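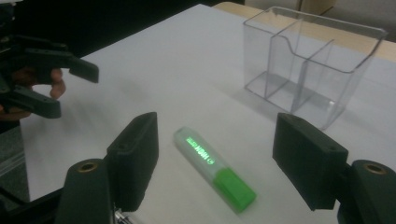

Part 3: Trying Out Your Hand-Held Grippers

6 min read · 247 shares · 12 comments

OK, the Kiltumora pair is put together and you're itching to pick something up. I was too! Before you swap fingers or start comparing it with the Skaltdale set, run through this once with each hand. I do it on a plain white tabletop with a highlighter and a clear desk organizer, and it takes me less time than making coffee.

1. Lay the highlighter down at an angle, with plenty of bare table on both sides.

2. Stand the organizer farther back and off to one side. Leave it empty for now.

3. Hold one gripper over the pen with the fingers wide open. Look through the camera view — you want both fingertips showing and the pen somewhere between them.

4. Bring the second gripper in from the left and park it above the table. If it blocks your view of the pen, back it off a little.

5. Squeeze slowly. Let the fingers meet the barrel together, then lift a couple of inches and hold.

6. Lower the pen into the organizer, open up, and pull straight back out.

7. Switch hands and do the whole thing again.

Note: see-through plastic is hard on cameras. I saved 1,628 clips on the Undville controller and the ones I threw out were mostly bad lighting, so move your lamp before you blame the gripper.

Caution: don't crank down the screws that go into the brass inserts. Snug is plenty. I spun one loose on my first set (yes, with a power driver, I know) and had to order a new mount.

Caution: keep your free fingers out of the jaws while you're squeezing. They pinch!

If one finger always gets to the pen first, go back to Part 2 and redo the centering. If both land together, write down your open and closed readings. Mine were 2,378 open and 1,654 closed on the pen, but yours will be different, and you'll want them handy for the finger swap in Part 4.

3 comments on this section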